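Two-gripper cell keeps squashing the small tomatoes
Grippers and end effectors – Driltwood user help
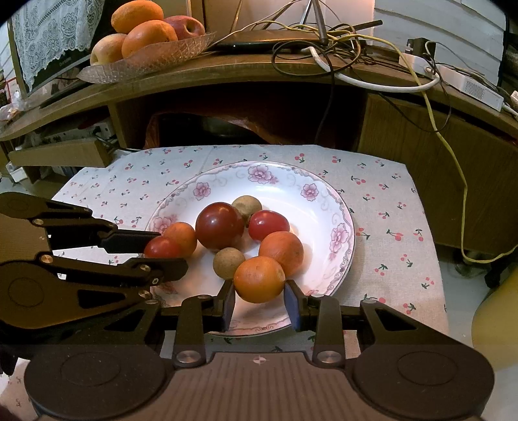

Photo: Boyang Kang

Posted by Boyang Kang

I have a pair of parallel-finger grippers set up to pick small fruit off a plate, one coming in from the front and one from the side. The oranges are fine. The side gripper is the trouble. It closes on a small red tomato and either lets it slip or turns it into soup, depending on its mood. I've dropped the closing force from 13 to 5 on the controller and it made no difference I could see, apart from more soup. Both grippers run the same settings file. Is it the pads, or something in the linkage? I am running out of tomatoes and the goodwill of the person who buys them.

3 replies

Krishnamoorthy Chettiar

Have you tried plastic tomatoes?

Merja Savolainen

Check the linkage before you touch the force again. With the power off, hold the body and wiggle one fingertip. If it rocks, the pivot screws have backed out. Nip them up a little at a time until the play goes but the arm still swings freely. Do both sides, or the fingers will meet off centre and roll anything round straight out.

Then redo the zero. Close the gripper on nothing, store that position, open it fully, store that as well. Mine read 612 fully open before I tightened the screws and 652 after, so the old file was telling it lies. And don't share one file between two grippers. They may look like twins but they don't wear like twins.

Last thing, wipe the pads. Tomato juice dries to a sort of varnish. Warm water and a cloth, no solvent – I ruined a set that way in December.

Meifang Ding

What Merja said, plus slow the last bit of the close. Ours at Grukville was on a low force too, but it arrived at such a lick that the fruit never got the benefit. Half speed for the final stretch and we've had very little soup.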